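Riswood Hall – kitchen and servery check
Date: 22/10/2018
Checked by: Madhu Rawat
Also present: Hemant Bhatia (bookings)

1. Entrance and corridor
Clear. Mat lifting at one corner, tape it down before the next hire.

2. Fire exit
Opens freely. Sign lit. Two folding chairs were leaning by the door – moved to the store.

3. Fire blanket and extinguisher
Both on their hooks. Extinguisher tag in date until January. Hemant to book the service.

4. Cooker
Rings and oven all light. Back left knob is stiff. Grease on the hood filter, same comment as last time. Needs soaking overnight.

5. Gas shut-off
Reachable. Label has faded, new one to be printed.

6. Fridge
Reading 4 degrees. Log sheet has gaps on the days Pushpa Mishra was away. Whoever opens up must fill it in.

7. Hot water
Fine at the sink. Slow to come through at the hand basin. Mitiku Abera has looked at the valve and will order a part, quoted at 30 pounds.

8. Sockets
PAT stickers present on kettle and urn. None on the toaster. Taken out of use.

9. Floor
Dry. One cracked tile by the back door, not a trip hazard yet.

10. Pots, pans and bowls
Acceptable. Nothing to be stacked above shoulder height. Chipped enamel goes in the bin and not back in the cupboard.

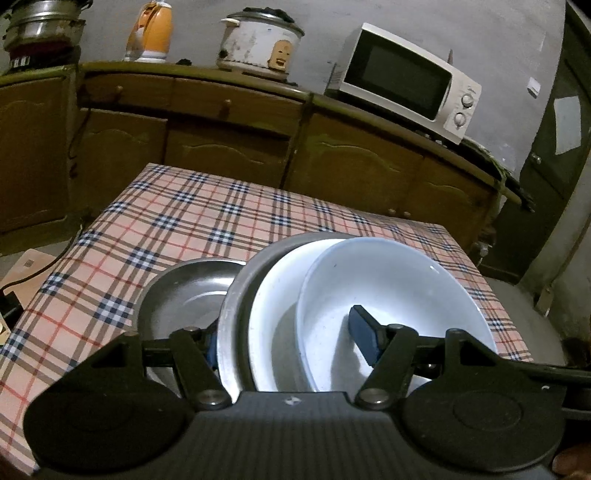 Lids are still kept in the far cupboard and should move nearer the cooker. Babita Kashyap has asked for a shelf there, 830 mm wide, which would fit.

11. First aid box
Blue plasters low. Eyewash in date.

12. Waste
Food bin emptied. Outside bin lid broken – reported to the council, ref 19.

Result: pass with comments. Items 4, 7 and 8 to be looked at again.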